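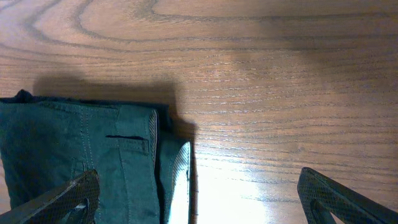 Zulema Villalba objected at the interim review that a finger comparison on folded clothing says very little unless the camera is held constant, and that our first round of trials had changed both at once. She was right about the first round. The trials reported below were all run after that review, with one camera, one mounting bracket and one exposure setting, and the earlier results have been dropped from the tables.

Comparison of Three Finger Sets for Picking Up Folded Garments
Levalcombe, robotics project module
Barrett Haddad

Search this site Enter keywords Go

1. Purpose

The arm in the teaching lab is fitted with a parallel gripper and a small wrist camera. The task is to approach a folded garment on a table, close on one edge of it, lift it clear, and carry it to a tray without the fold coming apart. The question was which of the finger sets available to us does this most often, and how much of the remaining failure is due to the camera.

2. Equipment

The gripper body and arm were the same throughout. Finger sets were changed with the two mounting screws and the gripper was homed again after every change.

Ritlow: rigid dark fingers with a diamond pattern molded into the surface and a cutout in the body of each finger. The tips are narrow.

Sowa: flat metal fingers with a rubber strip glued to the contact face. The tips are square and wider than the Ritlow tips.

Stistico: soft fingers that bend around the object as they close. The contact face is smooth.

The camera looks along the gripper toward the tips. Both tips stay in view with the gripper fully open, and the controller uses this to check the opening before each approach. Exposure was fixed at 3000 microseconds, and automatic gain and white balance were switched off.

The controller is a script that runs a detector on one image taken at the hover position. It picks a grasp point on the nearest fold and sends a single approach path. There is no correction after the descent starts. A version with correction was written but not finished in time, and nothing in this report depends on it.

3. Garments and table

Heavy items were cotton trousers, folded into a rectangle. Light items were T-shirts folded the same way. Trousers are awkward for the detector. Pocket openings, waistbands and exposed lining all produce strong edges inside the outline of the bundle, and a pocket slit can score higher than the real fold. Dark cloth adds a further difficulty when the garment throws a soft shadow on the table next to it.

The table has a varnished wood top with dark grain. It was kept because the other project groups use it and we wanted results that would carry over to their work. The varnish reflects the overhead lights, and at some hover positions the reflection falls between the open fingers. Grain in the bright area is then mostly lost to the camera.

4. Method

For each trial a garment was folded, placed on the table at a position read from a list, and left alone until the arm had finished. The list was shuffled once and reused for every finger set. A trial counted as a success if the garment reached the tray with its fold intact. A garment that arrived partly open was recorded as a failure, even if it had been held securely the whole way.

We ran 197 trials. Of these, 17 were thrown out: the arm stopped on a joint limit, or the garment had been placed at the wrong position. This left 180 valid trials, 60 for each finger set, split evenly between heavy and light items.

Closing force was set separately for each finger set before the trials began. We raised it until a folded T-shirt could be lifted and held, then left it at that value for both kinds of garment. The Stistico fingers may be at a disadvantage under this rule, as their grip on thick cloth was still improving when we stopped.

5. Results

Finger set / heavy / light / total
Ritlow / 26 of 30 / 23 of 30 / 49 of 60
Sowa / 24 of 30 / 17 of 30 / 41 of 60
Stistico / 16 of 30 / 21 of 30 / 37 of 60

The Ritlow fingers gave the best total and were ahead in both groups. Their narrow tips slide under a fold with little disturbance, and the diamond pattern holds well once closed. The usual failure was taking only the top layer of a T-shirt, which opened the fold on the way up.

The Sowa fingers held heavy cotton nearly as well. On light items the square tips pushed the cloth ahead of them and the fingers closed on a wrinkle instead of the fold.

The Stistico fingers did the least damage to the fold when they got hold of it. With trousers they tended to bend outward at the tip and ride up over the edge of the bundle. This happened more often when the grasp point was near a waistband, where the cloth is thickest.

6. Failures due to the camera

All 53 failures were reviewed against the saved hover images. We asked whether the grasp point chosen by the detector was on the outer fold. Where it was not, the failure was assigned to the camera and detector.

Fourteen failures were assigned this way. Eight had the grasp point on a pocket or an inner seam. The other six had it on the table, at the border of a reflection or a shadow. The remaining 39 had a usable grasp point and were assigned to the fingers or the approach path.

The fourteen were spread over the finger sets as five, four and five in the order of the table above, so they do not change the ranking. This was the point raised at the interim review, and it is the main reason we now trust the comparison.

A short side test was made with a matte gray cloth laid over the table. None of the grasp points in that test fell on the table surface. The pocket errors were still there. The side test used the Ritlow fingers only and is not included in the totals.

7. Limits

The garments were few and the same ones were folded again and again, so they softened as the work went on. The finger sets were run in blocks – Sowa, then Stistico, then Ritlow – and the Ritlow block therefore had the softest cloth. We do not know whether this helped or hurt. Alternating the sets between trials would have removed the doubt at the cost of a great many screw changes.

Closing speed was never varied. The path from hover to contact was a straight vertical descent in every trial, and a low sideways approach might favor the Stistico fingers.

8. Recommendations

Keep the Ritlow fingers on the arm for garment work. Use the matte cloth if the other groups agree to it, or turn off the row of lights directly over the table and set the exposure again. Train the detector on more images of trousers with the pockets facing up. The unfinished correction step should be completed before any further finger sets are bought, as several of the top-layer failures looked recoverable in the first part of the lift.

The trial list, the closing force values and the hover images are in the project folder on the lab machine.

Levalcombe Robotics Projects | Contact | Copyright Levalcombe | Back to top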